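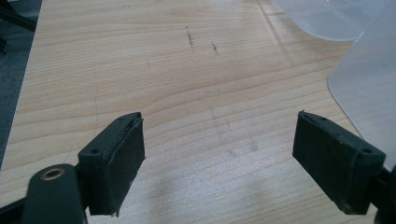 Can a robot gripper pick up anything you give it?

Most can't, whatever the ads say. A gripper is good at the things it was tested on, and a grape is very different from a brick.

Be a little suspicious when a company brags. Skorkik says its gripper "never drops a thing." Never? Ask what it was holding. If it was the same foam block 300 times, that tells you a lot about foam blocks and hardly anything about eggs.

Mamta Ahuja tests grippers for Plimska. She gives two grippers the same 20 objects, in the same order, and writes down every drop. One of them has hard plastic fingers. The other has soft pads on its fingers, which can help it hold on. Pads wear out, though, so she tests again in July, when they are older.

Try it yourself with kitchen tongs. Pick up a sock, a coin and a wet spoon. Then wrap the tips in a rubber band and do it all over again. Did the rubber band help every time? Write down what happened, even if it spoils your guess.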